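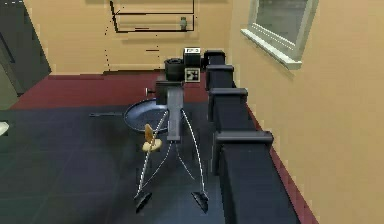
I bought the Trikside floor mop in October, after my old string mop finally lost its head in the bucket. I was looking for one tool which can clean the whole apartment, because the closet in the hall is narrow and I do not want to keep three different things in it. My kitchen is the hardest test for any mop. With a dark tiled floor next to a long black counter, every dried drop shows when the lamp is on, and the line along the bottom of the counter collects crumbs and hair. So I judged the Trikside first of all by this line.

The set has a handle in two parts, a flat head, two washable pads and a bucket with a press on one side. Putting it together took me a few minutes. The instruction sheet has only drawings, and the second drawing shows the handle the wrong way around, so be careful there. If you push it in the wrong way, it goes in but does not lock.

The price at Fokness was 391 crowns with the bucket. The spare pads cost 170 for a pack of two, and I think this is too much for a piece of cloth.

How it cleans

On tiles I am very satisfied. The head is thin enough to go under the lip of the cabinets, and the short fibers reach into the grout better than I expected. I use warm water with one small spoon of soap. With more soap it leaves gray stripes, and then you must go over everything a second time with clean water. The press takes out a lot of water, but you have to push down with your full weight. My mother tried it and could not do it.

In the living room I have a large rug, and there the mop can of course do nothing except clean around it. The head turns easily, so I can follow the side of the rug without making it wet. In the narrow piece of floor between rug and wall it fits lengthwise, and I do not need to roll the rug up every time.

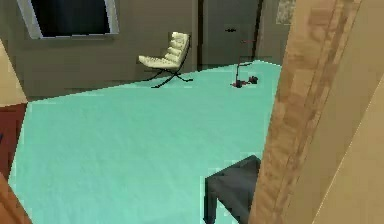 What I do not like

The bucket is too light. When it is half full and you pull the mop out quickly, the bucket comes with it. Two times I had water on the floor in a place where I did not want it. The older Putosura bucket of my neighbor has a wide rubber foot, and it stays where you put it.

The pads also lose their shape. After some weeks one of mine became shorter, and now the corners of the head stick out and knock on the baseboard. I washed it only at low temperature, as it is written on the label. I wrote to the shop about this and received a polite answer and a coupon, but no new pad.

There is one more small thing. The hook on the end of the handle is made for a thick nail, and on a normal wall hook it slides off during the night with a big noise.

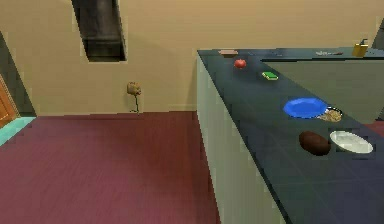

The handle itself is strong. I am tall, and with most mops my back hurts after one room, but this one pulls out long enough that I can stand straight. The lock in the middle has not slipped yet. I would only wish for a softer grip, as the plastic becomes slippery in wet hands.

I give it four stars out of five for tiles, and three for the set as a whole. If you already have a heavy bucket with a press, buy only the mop and keep your old bucket.

Butkienė

Related reviews
Putosura bucket with rubber foot: one year later
Window squeegees under 464 crowns
Which soap for dark tiles?
Fokness hand vacuum, short test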